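Table tips from our robot arm build
Aug 16, 2018, by Cosimo Amato

So we've been putting a robot arm together in the shared shop since July (we call it Dido, don't ask, it was late), and I keep getting notes from people who want to do the same thing at home. I'm no engineer! I fix chairs. But I've picked up a few things that cost me a lot of evenings, so take what you like.

Start with the table. We went through 3 of them. The first was a folding one and every time the arm swung out, the whole top shivered and the fingers landed someplace new. Get something heavy, and if the floor is carpet, check it again after a week because the feet sink in. I shim mine with cut-up cereal box.

Planks are fine for a top, by the way. People tell you it has to be one smooth sheet. I like the seams, they give you a straight line to set things against when you want to put a box back where it was.

Cables! Leave big lazy loops on the floor, more than you think. I had mine zip-tied nice and tight and the first long reach pulled a plug right out. Tape a tag on each end too. Masking tape and a pencil will do, marker smears.

Practice on stuff you already own. Don't go buy a set of foam blocks. A little box is the easy one, then a shallow bowl (grab it by the rim), then a phone lying flat, which is a pain with any gripper I've tried. 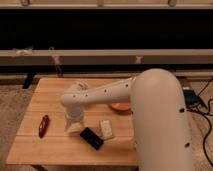 Go slow on the way down. I keep ours at 30 percent speed until the fingers are past the tallest thing on the table, and I only bump it up once I've watched the same move 22 times with my hand on the stop button. Boring, yes, but I've still got all my mugs.

Last one, wipe the fingertips with a damp rag before you start. Dust makes them slick and you'll blame the code for an hour like I did. Serra in the next bay uses a pencil eraser on hers and swears by it, I haven't tried that yet.

Questions? Write to Cosimo at the Pleslow shop desk | Copyright 2018 Pleslow | Back to top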